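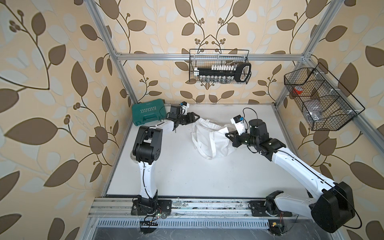 Patetora will begin taking orders in December for Arnetti, a two-arm workstation for handling cloth goods, and has published the planning guide it uses with first-time buyers. The guide covers purchase price, floor space, spare parts, staff hours and the small items that tend to be left off a first quote. An Arnetti station is built on aluminum extrusion, with both arms on the front rail and a camera at each wrist. Hand tools and tape go in wire mesh baskets hung from the frame, where a technician can reach them. The baskets, rails and brackets are listed in the guide as separate lines so that buyers can price them against parts they already own.

The guide draws on quotes and purchase orders from 616 small packing and sewing businesses that asked Patetora for pricing over the past two years. In most of those files the arms were budgeted correctly. Grippers, cables, mounting plates and setup labor were the lines most often missing or too low.

"People send us a number for two arms and a table," said Bogdan Brzozowska, product manager for Arnetti. "Then they need a second set of gripper fingers, longer cables and a week of somebody's time, and they have to go back and ask for more money. We would like those costs on the first page."

What the guide recommends

Buyers are asked to list every item the station will handle before they request a quote. Cloth bags, folded garments and hard-handled tools call for different grip widths and finger shapes, and a station that handles all of them should be priced with at least one spare set of fingers per arm. The guide includes a worksheet for this, with space for item size, weight, material and how many are handled per shift.

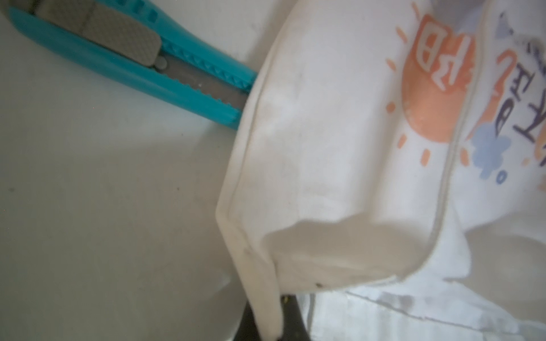 A teal box cutter and a piece of folded white fabric with a printed sun design on the work surface.

The second worksheet covers time. Patetora advises buyers to set aside 70 staff hours for setup and training in the first quarter, and to budget those hours at the full cost of the employees involved. Businesses that plan to record their own training runs should add storage and a separate workstation for review.

Wear parts are covered in the third worksheet. Tabletops pick up scuffs and marks in normal use, and the guide suggests a replacement top in the second year. Cables and gripper fingers should be ordered with the station and kept on site. Lead time for both is currently six weeks. 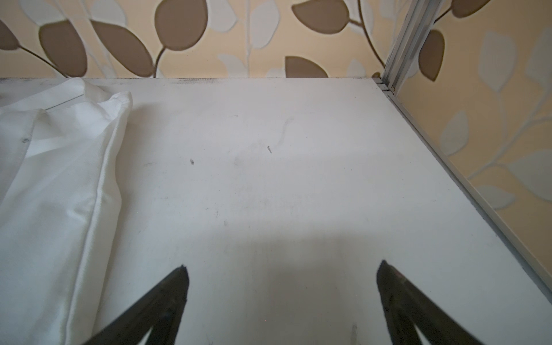

Purchase and lease options

Arnetti will be sold outright or leased through Saliba, Patetora's equipment finance partner. Lease terms start at two years and include one service visit per year. Wall panels are optional on all orders. Freight, electrical work and floor preparation are outside both plans and should be budgeted locally.

Dollelura, which makes cloth bags and bedding, used a draft of the guide to plan its own purchase. The company had first asked for money for one station and resubmitted its request after filling in the worksheets.

"The total went up, and it was easier to get approved," said Tamer Issa, operations manager at Dollelura. "Finance could see what each line was for. We moved the spare cables into this year and pushed the second station to next year."
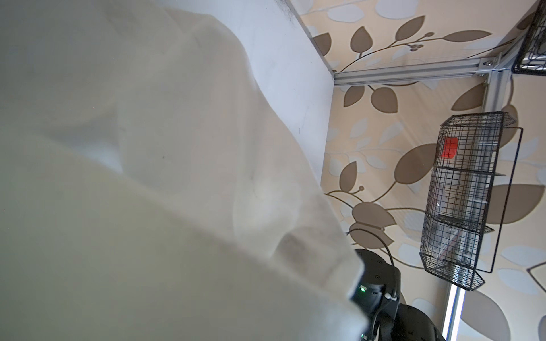 White cloth draped over a gripper, with a wire mesh basket mounted on the frame behind.

Availability

The planning guide and all three worksheets are free and can be requested from the Patetora sales office. Quotes for Arnetti are valid for 70 days. Orders placed in December will be scheduled in the order received, with leased stations and purchased stations in the same queue.

About Patetora

Patetora designs and assembles robot workstations for small manufacturers and packing businesses.

Press contact: Bogdan Brzozowska, Patetora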